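Ticket: Célula Follero - paragem por limite de força no eixo do punho durante o encaminhamento de cabo
Projeto: Fila
Estado: resolvido, em observação
Prioridade: alta
Equipamento: robô com pinça, bancada ótica, controlador Natis

Descrição do problema

Na quarta-feira, às 14h20, o robô entrou em paragem protetiva durante a sequência de encaminhamento de cabo. O controlador registou excesso de força no punho e abriu o circuito de segurança. Ninguém estava dentro da zona vedada. A pinça ficou fechada e o programa parou no passo de aproximação ao suporte.

Primeira tentativa: rearme e repetição do ciclo a velocidade normal. Voltou a parar no mesmo passo. Segunda tentativa: velocidade reduzida, mesmo resultado, com a paragem uns milímetros mais adiante. A partir daí a célula ficou bloqueada e só se trabalhou em modo manual.

Verificações

14h50 - Lido o registo do controlador. A força sobe de forma contínua durante a descida, sem pico. Não parece colisão com peça rígida. O limite estava no valor de origem e não foi alterado.

15h10 - Feita uma aproximação manual, passo a passo, até junto do suporte metálico inclinado.
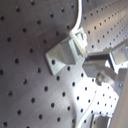

Vista do punho: suporte inclinado sobre a superfície perfurada, cabo branco preso no topo, pinça à direita.

15h30 - Sensor de força posto a zero em vazio, longe da bancada. Leitura estável. Repetida a leitura com o punho em quatro orientações, sem desvio que justifique a paragem. Sensor excluído como causa.

15h45 - Verificado o referencial da bancada com a ponta de medição. O programa assumia a posição do suporte registada antes da última mudança de montagem. A diferença medida foi de 4 mm no sentido da aproximação. A pinça chegava ao ponto de fecho já encostada e continuava a empurrar até ao limite.

16h05 - Pedido à assistência da Sukprasert o histórico de alterações do programa. Resposta no mesmo dia: a rotina de referência foi executada pela última vez há cerca de 300 ciclos, antes da mudança. Desde então só houve alterações de velocidade. Os ciclos anteriores passaram porque a tolerância do passo ainda absorvia parte do erro; o ponto de aproximação foi depois ajustado para baixo e deixou de haver folga.

16h20 - Verificado o percurso do cabo sobre a bancada. O programa conta com folga suficiente entre suportes, e um laço fora do sítio pode ser apanhado pela pinça na descida. Consultadas as marcas de cor no cabo para comparar com a folha de montagem.

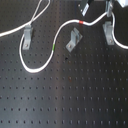

Percurso do cabo na bancada, com as marcas vermelha e verde e os três suportes em ângulo.

A posição das marcas foi aceite e o percurso não foi alterado.

Causa

Referencial da bancada desatualizado depois da mudança de montagem. O controlo de força funcionou como devia e a paragem foi correta. Não há defeito no punho nem na pinça.

Correção aplicada

Executada de novo a rotina de referência, com três pontos na bancada e um de controlo. Corrigida a altura do ponto de aproximação. O limite de força ficou como estava. Houve uma sugestão de o subir para evitar paragens em produção - recusada, porque o cabo pode ser danificado antes de o robô parar.

Ensaio: ciclos em vazio a velocidade reduzida, depois ciclos com cabo de teste. Sem paragens. A força máxima no passo de aproximação ficou bem abaixo do limite.

Pendentes

- Acrescentar ao programa um bloqueio que obrigue a correr a rotina de referência sempre que a montagem é marcada como alterada. Pedido aberto à Sukprasert.
- Passar a verificação do referencial para cada 400 ciclos. Hoje está em 2.000, intervalo demasiado longo para uma bancada que muda com esta frequência.
- Medir a atenuação do cabo que estava montado no momento da paragem. Até haver resultado, não usar esse cabo em medições.
- Atualizar a folha de montagem com a nova posição do suporte.

Nota para o turno seguinte: se a paragem voltar a aparecer no mesmo passo, não rearmar mais do que uma vez. Guardar o registo do controlador antes de desligar, deixar a pinça na posição em que ficou e reabrir este ticket.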